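November, 06.40

Kettle on before the machine. The overnight batch finished a little after four and I read the log in my dressing gown, a habit I had said I would give up.

1,000 attempts at the plate move, all in simulation. 111 failed. The move is the simplest one we have: take a microplate from one nest, carry it across the deck, set it down in another. A person new to the lab is shown this once and is then left to get on with it.

The failures sort as follows. The largest group is seating. The plate arrives over the nest a little rotated, one corner goes down and the opposite corner rests on a clip. The gripper opens on schedule and the arm leaves. The controller logs a success because the fingers reached their open position, and the scoring script disagrees because the plate is not level. The second group is the approach, where a finger touches the side of the nest on the way down and the planner stops. The third group is small and I don't understand it yet. The plate is gripped, lifted, and then at some point during the transfer its pose jumps. I suspect the contact settings and have asked Zerrin to look. She wrote the contact model for Clellimen before she came to us and will know within the hour whether it is physics or arithmetic.

09.15

On the train I tried to set down properly what I think about the question Remzi keeps putting to me, which is whether machines can do chores yet. He means at home. His mother is eighty and lives up three flights, and he would like something that can take the washing out of the drum and put the plates away. He is not interested in laboratories. When I tell him what we have managed he listens politely and then asks about the washing.

The short answer is no. The longer answer is that a lab deck is a kitchen from which almost everything difficult has been taken out. The plates are all one size, to a published footprint. The nests are bolted down and their positions measured. The lighting does not change, no one leaves a spoon in the way, and the thing being picked up is stiff and weighs next to nothing. We have had to remove all of that to get a failure rate I would still be ashamed of in a dishwasher.

What is left after the removal is still a chore, though. Someone has to stand there and move plates from the sealer to the reader to the shelf, and they have to do it at two in the morning if the assay wants it. It is dull in the same way that emptying a rack is dull. If a machine can't take this one off a person's hands then I see no case for talking about shirts.

11.30

Zerrin's answer on the pose jumps: arithmetic. The step size is too coarse for the friction value we set on the finger pads. She has halved it. The batch will take longer and I have moved it to the big machine in Stetau's rack, which they let us have when their own jobs are quiet.

Went through the cell model with her afterwards, slowly, from each of the viewpoints we feed to the policy. The model was built from the drawings and then dressed so that the policy would not learn to lean on a plain background. Hence the door and the painted walls, and a floor that I would not choose to live with. She thinks the dressing matters more than I do. I think the nests matter and the rest is decoration, but I have been wrong on this before, in the spring, when a change of wall colour cost us a week. 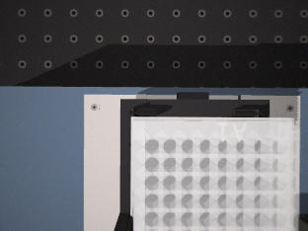
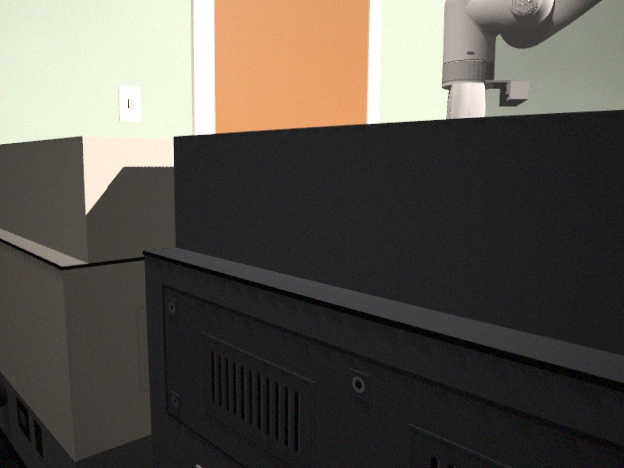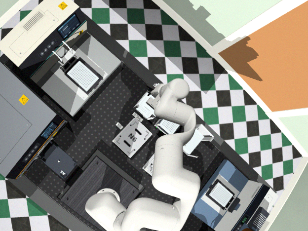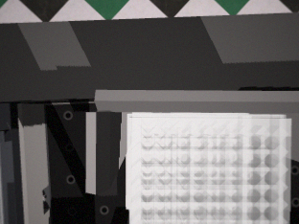
We disagreed, mildly, about tolerance. The gap between the skirt of a plate and the wall of a nest is small enough that a person uses it as a guide without knowing they are doing so. You put the plate down nearly right, feel it ride up on one side, and nudge. The whole correction takes less time than it takes to notice. Our arm has a force reading at the wrist which could in principle do the same, and a policy trained almost entirely on images which has no reason to consult it. Zerrin wants to feed the force signal in from the start. I want to leave the policy alone and add a small fixed routine at the end: lower, check for tilt, wiggle, check again. Hers is the better science. Mine can be running by tomorrow.

We agreed to do mine first and to call it a baseline, so that hers has something to beat.

13.50

Lunch at the desk. Cheese, the last of the bread.

Remzi rang. He has found a company called Brudier that will rent a household robot by the month and wanted to know whether the demonstration on their page was real. I watched it twice. The machine folds a towel on a clear table. It does it quite well. The towel starts flat, the table is at the right height, and the clip has been speeded up, as a line of text at the bottom admits. I told him that I believed the towel. I would want to see the same towel come out of the drum in a knot with a sock inside it, and I would want to see what happens after the fold, when it has to go on a shelf with other towels.

He said that his mother folds her own towels and that her trouble is bending down to the drum. It was a fair point and I had nothing to say to it. Most of what is shown off is the part people can still manage. The reaching, bending and carrying is where help would be worth paying for, and it is the part with the worst lighting and the least room for an elbow.

I told him to wait. He asked how long. I said I move plates.

15.20

The end routine is in. It is crude. The arm lowers the plate to a fixed height above the nest floor, compares the measured force with what it ought to be if the plate were sitting flat, and if the two differ it makes a small circle and tries again. Limit of two retries, then stop and call a person.

I spent longer on the stopping than on the circle. The old version never asked for help, it simply carried on with the next step as though the last had worked. In simulation that costs nothing. On a real deck a plate that is half out of its nest gets met by the next arm movement at full speed, and then someone is on their knees with paper towel, writing off a day of samples. A helper that breaks things without saying so makes more work than it saves. I would take one that fails twice as often and tells me.

The same goes for kitchens, I should think. If the thing drops a glass I can sweep it up, provided that I know there is a glass.

16.45

Ran 100 on the real cell with the new routine, at reduced speed, with an empty plate and my hand near the stop. Two failures. Both asked for help, and both were the same nest, the one nearest the reader, which I now believe is sitting slightly proud of where the drawing says it should be. Ersoy fitted it in the summer. I will ask him for the shim sizes before I blame him in writing.

Notes for tomorrow, while I remember:

Measure that nest with the dial gauge, all four corners. Do not trust the drawing.

Log the wrist force for the whole placement and keep the traces from the good ones as well. Zerrin will want them for her version.

The retry circle runs the same direction each time. Try reversing it on the second go.

Speed. A placement with a retry in it takes longer than I do by hand, which is acceptable overnight and silly during the day.

Reduced speed also flatters the result. At full speed the plate will still be swinging slightly in the fingers when the check starts, and the force reading will be noise for the first part of it. Either we wait for it to settle or we filter, and filtering has a cost of its own in that small real contacts get smoothed away with the rest.

Against all this, one thing I want on record. During the run I stopped watching. Somewhere past the middle I was answering messages with my left hand and had taken my right off the stop button, which I should not have done, and I only noticed when the arm went still and asked for me. In the three years I have worked on this cell I do not think I have ever looked away from it while it was moving. Bad practice, and I have told Zerrin so that she can be cross about it. It is also the nearest I have come to having a chore done for me by something with no door and no rinse cycle.

21.10

Home. The dishwasher had finished and I emptied it with a stopwatch running, out of curiosity. I will leave the time out, since I stopped partway to look for the lid of the blue box. What I noticed was how seldom I looked. I took bowls by the rim, two to a hand, and turned while I was still closing my fingers on them. A mug was upside down with water in the hollow of its base and I had tipped it off before I knew it was there. The cutlery I did by the fistful, sorting in the air. I would not know how to write any of it down as a task specification, and the scoring script alone would take a month.

I put one plate away still wet. I would have logged it as a success.

Batch started on the Stetau machine at half past eight, with the halved step and the end routine on. Zerrin has bet me a coffee that the approach failures go up, because the finer step will catch touches that the coarse one used to skip over. I think she is probably right and took the bet anyway. Alarm set for six. Remember bread.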